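Reference > Methods > Manipulation > Endum sorting method

Overview Articles Methods Glossary Contact

Endum sorting method

The Endum sorting method is a way of training a pair of robot arms to handle loose clothing from recorded human demonstrations. It was developed at the Ndung'u workshop by Mwende Kombo and Gitau Nzioka, and is mainly used to study how a robot chooses which garment to take hold of when several lie together.

Background

Clothing is hard for robots because it has no fixed shape. A shirt dropped twice on the same spot will land in two different forms, and a sleeve may be hidden under the body of the garment or under something else. Earlier work at Ndung'u used a planner, known as Brostska, that tried to find a collar or a hem before every grasp. It worked on single garments laid nearly flat. On heaps it often stopped and waited, as it could not tell where one garment ended and the next began.

Kombo and Nzioka dropped the search for named parts. Their method learns directly from camera views paired with the arm motions of a human operator.

Procedure

An operator controls both arms at once and moves garments one at a time between a shared heap and an open part of the floor. Each transfer is stored as one episode. The method calls for 400 episodes with a single set of garments before any training is done. The operator is asked to let garments fall as they will and to leave them unsmoothed between episodes.

Episodes are kept even when a grasp slips, as long as the operator recovers and finishes the transfer. This was a point of disagreement early on. Crisóforo Xolalpa, who wrote the first training code, wanted slips removed. A comparison settled the matter in favor of keeping them – the model trained without slips tended to close on air and then carry on as if it held something.

Training is done with Vimix, an in-house program that predicts a short run of arm motions from the current views. No depth data is used.

Results

In the main test, the trained model attempted 597 transfers with garments it had seen in training. Most failures were double grasps, in which the gripper took hold of two layers from different garments. Plaid and checked fabrics gave fewer double grasps than solid ones. Dennis Rashidi has suggested that the pattern helps the model find the edge of a garment, but this has not been tested on its own.

A smaller test used 7 garments that were new to the model. Results were mixed, and thin knits were the weakest group. 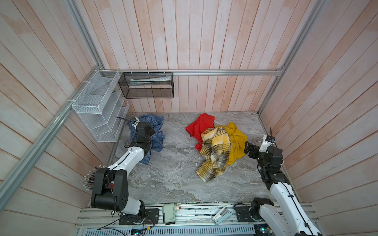 The blue checked shirt apart from the other garments, with the left gripper pressed into it.

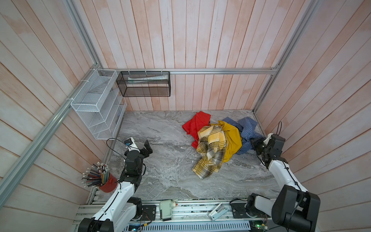 Limits and later work

The method does not fold. It also depends on fixed camera positions, and a model trained in one cell needs new episodes before it can be used in another. Erasto Were repeated the work in a second cell and found that 3 short recording sessions were enough to bring a model across, though he used the same set of garments and the same lighting.

A version in which one arm holds the heap down while the other pulls is under study. Kombo has described the timing between the two arms as the main open problem – if the holding arm lifts too early, the whole heap moves.

See also: Brostska planner; Vimix; Double grasp

Last updated: 19/06/2023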